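ホーム 掲示板 映画 新着 ログイン

ミニシアター・自主配給作品の部屋

『Jedberg』観た人いますか?(ネタバレ控えめで)

投稿者:すずめ座
観てきました!オニェカチ・オジョ(Onyekachi Ojo)監督の『Jedberg』。まだ興奮が残ってるうちに書かせてください。
閉鎖が決まった港の灯台に、姉と弟が10月の一か月だけ住み込む話です。筋だけ書くと地味なんですけど、とにかく音がいい! 風の音、床板の音、弟が階段を下りてくるときの足音で機嫌が分かるところ(二回目の朝のやつです)、あそこで完全に持っていかれました。
前作の『Brurow』は正直ちょっと寝たんですが、今回は一度も時計を見ませんでした。観た方、どの場面が好きでしたか。

投稿者:半券コレクター
観ました観ました。私は台所の場面です。姉が電話を切ったあと、何も言わずに鍋を火にかけるところ。セリフがないのに、電話の相手が誰だったか分かるんですよね。脚本がうまいのか役者がうまいのか、たぶん両方。
あと『Brurow』で寝た話は聞き捨てなりません(笑)。あれは後半35分のための映画ですよ!

投稿者:kuro_maru
水を差すようで悪いけど、自分は乗れなかった。前半が長い。霧の海を見せるカットが何度も何度も来て、三度目あたりで「もう分かったから」と思ってしまった。上映時間はおよそ100分らしいけど、体感では倍。
音が良いのは同意。ただ音楽がつくと急に説明くさくなる。弟が手紙を読む場面、あのピアノいらなくない?

投稿者:すずめ座
>>kuro_maruさん
ピアノ! そこは私もちょっと思いました。手紙の声だけで十分でしたよね。
でも霧のカットは毎回少しずつ明るさが違いませんでした? 最後の霧だけ向こう岸の灯りが透けていて、姉が出ていくと決めたのがそこで分かる、と私は受け取ったんですが……考えすぎかな。

投稿者:kuro_maru
>>すずめ座さん
灯りは気づかなかった。それが本当ならちょっと悔しい。でも三回目まで我慢させないと伝わらない演出って、客に甘えてると思うんだよな。

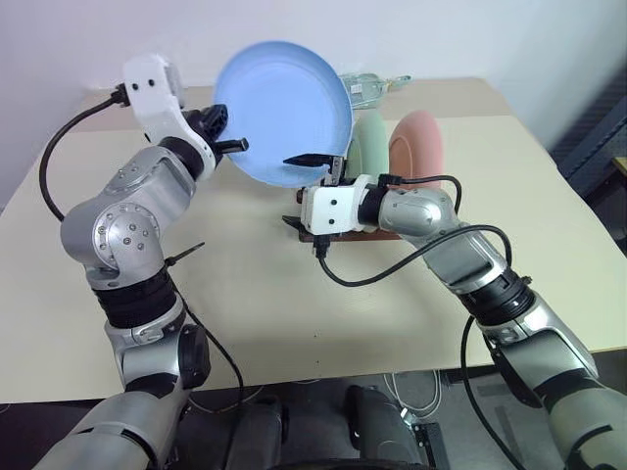

投稿者:ゆでたまご二個目
流れを切ってすみません。『Brurow』を観ていなくても『Jedberg』の話は分かりますか?

投稿者:半券コレクター
>>ゆでたまご二個目さん
前作を観ていなくても大丈夫です。話も登場人物もつながっていません。同じ町の名前が一瞬出てくるくらいで、知らなくても困りません。

投稿者:ゆでたまご二個目
ありがとうございます! じゃあ先に『Jedberg』に行ってきます。

投稿者:峠の映写係
みなさん音の話をされているので便乗します。私は同じ作品をシネマTrutineとオグンレイエ座(Ogunleye)の2館で観ました。Trutineは低音がよく出るので嵐の夜がすごい迫力。ただ、弟の独り言がやや埋もれます。オグンレイエ座はスピーカーが古いぶん声が前に出て、終盤の姉弟げんかはこちらのほうがずっと刺さりました。前から4列目あたりの真ん中がおすすめです。
けんかの場面、途中で二人とも笑いそうになるじゃないですか。本気で腹を立てているのに、昔の呼び名がうっかり口から出て。ああいう間は脚本に書いてあるのか、現場で生まれたのか、ずっと考えています。

投稿者:半券コレクター
>>峠の映写係さん
同じ作品で2館はしご、尊敬します! あの呼び名のところ、私の回では客席からも笑いが漏れて、そのあとすっと静かになりました。あの静けさ込みで名場面です。

投稿者:nagi
弟役の人、これが初めての長編って本当ですか? 目線だけで拗ねてるのが分かるのがすごい。逆に、姉の元同僚はちょっと類型的に感じました。いかにも都会から来た嫌な人という感じで、あの人が出てくると急に普通のドラマになる。

投稿者:kuro_maru
>>nagiさん
元同僚は完全に同意。靴の汚れを気にするところとか、分かりやすすぎる。
弟役は自分も認める。文句ばかり書いたけど、あの子が窓を開けるところは良かった。

投稿者:すずめ座
わー、kuro_maruさんが褒めた! 窓の場面は私も大好きです。
私は来週もう一度行くつもりです。今度はオグンレイエ座の4列目で、霧の明るさを最初から全部確かめてきますね。灯りが私の見間違いだったら、ここで潔く謝ります。

投稿者:kuro_maru
報告待ってる。もし本当に見えたら自分ももう一回行くわ。ピアノのところは耳ふさぐけど。

コメント 14件 シェア 11
お問い合わせ | 利用規約 | ページの先頭へ戻る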